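Speaker notes – Stullis workshop, afternoon slot

SLIDE 1. Title

Say hello. Say the title once, slowly, because it has "partial relabelling" in it and the room has just had lunch. Don't do the joke about the spoon yet.

SLIDE 2. What we asked

Everyone here has trained an arm from demonstrations, and everyone here has thrown demonstrations away. The usual rule is that if the operator fumbles, the episode goes in the bin. We wanted to know what the bin was worth.

So Mellow (our policy, named in a good mood) was trained twice. Once on clean episodes only. Once on clean ones plus fumbles, with the bad stretch marked and the recovery kept. Same network, same number of training steps. Pause here for the person who wants to ask about the learning rate. It was the same.

SLIDE 3. The set-up
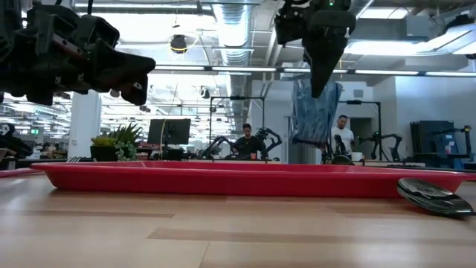
Photo: Rundik project, fixed workspace camera

Let them look for a bit. Two grippers, a red tray, a black serving spoon. The task is "spoon into tray", which sounded more impressive in the grant.

Point out the spoon. Glossy, black, lying on its side, and the bowl picks up streaks of light. Black grippers too, so contrast is no help where you want it most. If anyone asks why we didn't buy a matt one, the answer is that the shiny one is the experiment.

Mention the background as well. People, desks, other arms, a plant. We left all of it in for both training runs. Cropping it out gives nicer curves and a policy that sulks when somebody moves a chair.

SLIDE 4. The data

2000 episodes collected. 364 had a fumble we could mark. The marking was done by hand, in July, with the windows shut. Two people marked each one and argued until they agreed. Skip the agreement table unless asked – it's in the backup slides.

SLIDE 5. Result

300 test trials per policy. Clean-only was slightly quicker when the first grasp held. When it slipped, it tended to carry on and deliver nothing to the tray with great confidence. The version trained on fumbles went back for the spoon far more often. Play the clip. NOW do the spoon joke.

SLIDE 6. What didn't work

Ghoneim, our automatic fumble-spotter, was meant to replace the hand marking. It flagged 40 perfectly good episodes in its first batch, mostly for hesitating. Own up to this before the questions do it for you.

SLIDE 7. Next

Other utensils, a deeper tray. Leave this slide up for questions and drink some water.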